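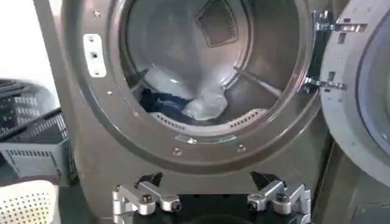
The Laundry Room at Prillcombe

Print this page | E-mail this page

The laundry room at Prillcombe was redone in September, and a few people who moved out before then have asked what it looks like now. It is the same room on the ground floor, behind the mailboxes. The old top loaders are gone and front loaders have taken their place. Van Wijk did the plumbing and the drains, and the work ran over four days, during which most of us carried our bags up the hill to the coin laundry by the bus stop.

The new machines have a wide door and a steel drum, and you can get a bedspread in without folding it into a brick first. For small loads, put the darks in with the darks. A navy shirt and a white towel will usually come through a cold wash together without trouble, but I would not try it at 140 degrees, and I have a pale blue pillowcase that used to be white.

Feel along the lower part of the drum with your hand when you empty it. Socks lie flat there and you will not see them.

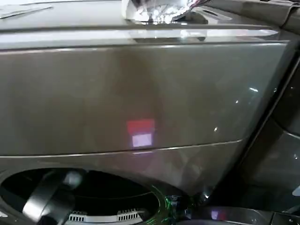 Front panel and top ledge. The finish is glossy and picks up every light in the room.

The tops have become a shelf, as the tops of washers do. People leave papers there, and wrappers, and things out of their pockets. None of it hurts the machine, but the spin cycle moves things toward the edge and they end up on the floor behind, where it takes a yardstick to get them out. The yardstick is on the hook by the sink.

Wipe the panel with a damp cloth and nothing else. Someone used a scouring pad on one of the old machines and the marks stayed until it was hauled off. Detergent drips are the main thing to watch for – they dry to a dull streak that takes more rubbing than you would expect. If you use Plinarance powder, dissolve it in a cup of warm water first. It clumps in the cold cycles.

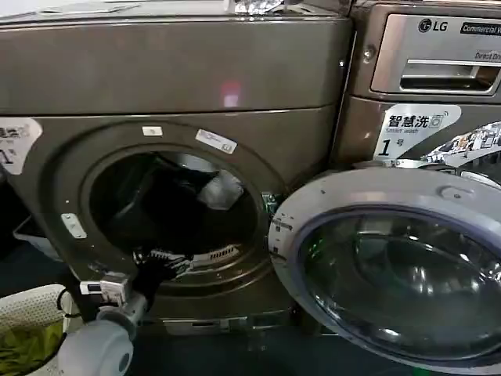 By Hilde Verbeke
14 November 2019

The washers stand close together, and they have number labels on the front. Please give the number when you report a problem. "The one that smells" came in twice in the same week and turned out to mean two different machines.

The papers on top should be read and put back. The sign-up sheet is still on the wall by the door, in pencil, with slots of two hours each. If a load is sitting in the drum when your slot starts, wait ten minutes, then move it to one of the plastic tubs. Do not put it on the floor. The floor is dark and does not show dirt, so it looks cleaner than it is.

Leave the door open when you have finished. A closed door keeps the damp in, and the gray ring around the opening is where mildew gets started. Run a dry rag around it if you have one with you.

The room opens at 6 in the morning. Spare tubs can be had from the office, and the Prumora newsletter has the fall hours for the drying room upstairs.

Comments (4)

marjo_3rd_floor
Thank you for putting these up. I lived there for years and would not have known the room. Is the sink still the deep one?

Hilde Verbeke
Yes, same sink. It has a new faucet.

T. in the back building
Could we get a second clock in there? The one over the door is slow and I have missed the end of my slot two weeks running.

dorsey
I found a gray sock at the bottom of the drum on Saturday, men's, fairly new. It is pinned to the sign-up sheet. Also the yardstick is not on the hook, I think it is behind the washers.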